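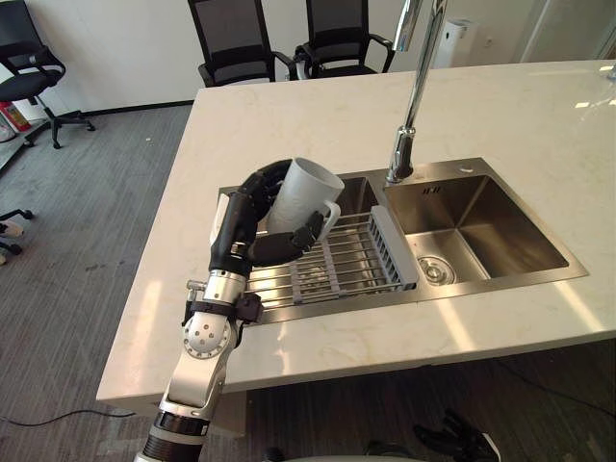 One reader of our draft wanted to know why a project on kitchen layout should spend so long on the rack over the sink, when the dishwasher does the washing. The rack is where most of the delay came from, so the section has stayed in.

1. Aim

Our project looked at how far crockery travels between sink, rack and dishwasher in a small shared kitchen in Bakdale. We wanted to know whether a drawer dishwasher next to the sink saves any walking compared with the older kitchen in Leltbridge.

2. Layout

The sink has two basins, and a rack of steel rods sits across one of them. The dishwasher drawer is to the right of the sink cabinet and pulls out under the same worktop.
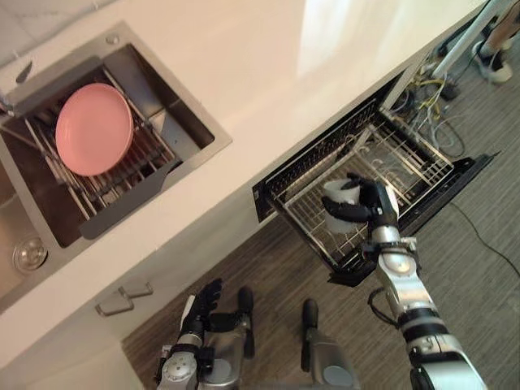 Surely the open drawer blocks the way to the sink, the Leltbridge group wrote when we sent them our plan. It does for anyone standing square to the worktop. People who stood a little to the left could reach both.

3. Method

We logged 127 moves over one week in June. A move meant one item going from one resting place to another. Plates, cups and cutlery were entered on separate sheets. Pans were left out, as they were washed by hand. Distances were taken with a tape along the front of the worktop.

Cups gave the most trouble when filling in the sheets. A plate goes into a slot and stays there, but a cup can be set down several ways,

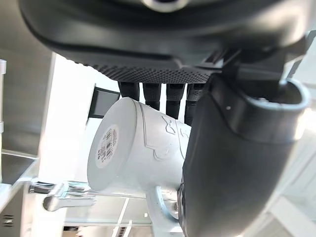
and with mugs the handle often decides which way it goes. We entered a cup as one move however many times it was turned.

4. Results

The rack can be slid along the sink, and its place mattered more than we expected. The worktop run from rack to drawer was 600 mm in Bakdale and 1,902 mm in Leltbridge. Cups were put on the rack first and moved to the drawer later more often than plates.

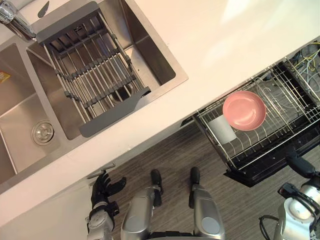 Page last changed: Friday, November 16, 2018

5. Still to do

The Leltbridge sheets for cutlery need typing up. Table 2 uses the old column headings and will be replaced.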